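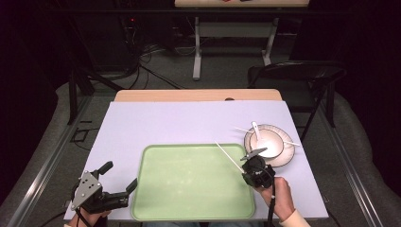 Bowl and saucer at the upper right of the tray, spoon in the bowl.

Setting a tray place for one

Put the board down first and leave a strip of table showing at the far edge. The tray goes on the near half, square to where the person will sit. Ours is green with a raised rim, but any tray 40 cm wide will do.

Wipe the tray before anything goes on it. Mottled patches in the finish are fine, crumbs are not.

Next, the bowl. Center it on its saucer and stand the spoon in it with the handle up and to the left. For right-handed guests keep the saucer on the right, just past the corner of the tray. Baltasar Salinas sets it on the left for himself – mirror everything if you do the same.

Fill the bowl last. Ours takes 300 ml of soup with room to carry it. Slide the saucer onto the tray when the food is ready, and add a folded napkin along the near rim.

For a second place, start again with a new tray. Two bowls on one tray is too tight.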